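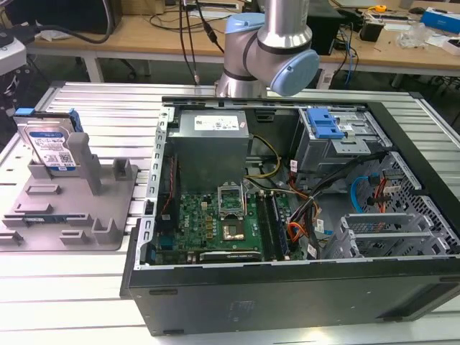 Forums > Film and Analogue > Shutters and Repair

Reading time: 2 min

New posts Members Search Log in

Kalov 35 slow speeds drifting after service

knut_ehlers
I have a Kalov 35 that came back from a full service in June. Top speeds are fine. At 1/30 the tester gives me 1/22, and 1/15 is worse. The body number starts 3,485, so it should have the later escapement. Is this oil on the pallet or a worn spring?

Lutfa Haque
Oil. Flush the escapement with lighter fluid, let it dry overnight, test again. Don't touch the spring tension until you've done that.

n_ticona
Disagree. If it were oil the readings would scatter. What is your spread over, say, 11 firings at 1/30?

knut_ehlers
Ran it on Sunday. All 11 within three per cent of each other, consistently slow. Curtain travel is even across the gate.
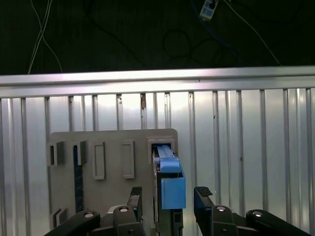
Ghazala Rajput
Then Nayeli has it right and it's adjustment. The eccentric under the slow speed dial sets how deep the pallet engages. A quarter turn anticlockwise is a lot, so go in smaller steps and mark the start point with a scriber.

Lutfa Haque
A thin, even film of oil will give you a consistent error as well. I've had two Fiore bodies do exactly that. Flushing costs nothing and can be undone. Moving the eccentric can't, unless your mark is good.

n_ticona
Flushing also strips the pivots, and then you have to re-oil them. I wouldn't call that undone.

B. Nolte
What are you testing with? The Skovbridge tester reads long below 1/60 if the lamp is too close. Mine needed 57 cm.

knut_ehlers
Skovbridge, lamp at about a hand's width. Will move it back and repeat before opening anything.

Previous thread Next thread Back to top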